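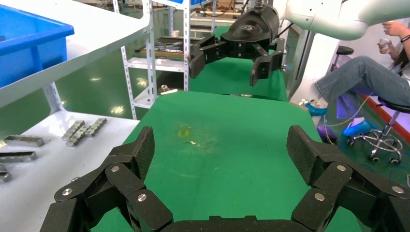 Progress on the Dorkholm postmark catalogue, 2025-12-21

Hello all, and sorry this is a few days later than I promised. The short version is that we're further along than I feared in the autumn, and there's still some money left!

The ship covers are done. All 240 of them are sorted by sailing, scanned front and back, and put into new sleeves (the old ones were going yellow and a bit sticky). I'd budgeted for one size of sleeve and needed two, so that line has gone over slightly. The receipts are in the folder.

The Testa cancels have been slower. I've now got seven different types written up, against the six in the old handlist. The extra one has a thinner outer ring and a shorter bar under the date, and I only spotted it when I had two covers side by side on the kitchen table. I'd like a second opinion before it gets its own number, so it's down as "Type 3a" for now.

Vendus have sent back the first proof of the booklet. The colours are lovely but they've shrunk the postmarks to fit the columns, which is no good to anyone trying to measure a ring. I've asked for them at actual size, even if it means a few more pages.

Still to do: the Jukard railway marks, the index, and the map of sub offices, which I keep putting off. I'm hoping to start on Jukard in January once the loan of the album is agreed in writing. If it isn't, I'll do the index first and leave a gap in the numbering.

I don't need the next instalment early.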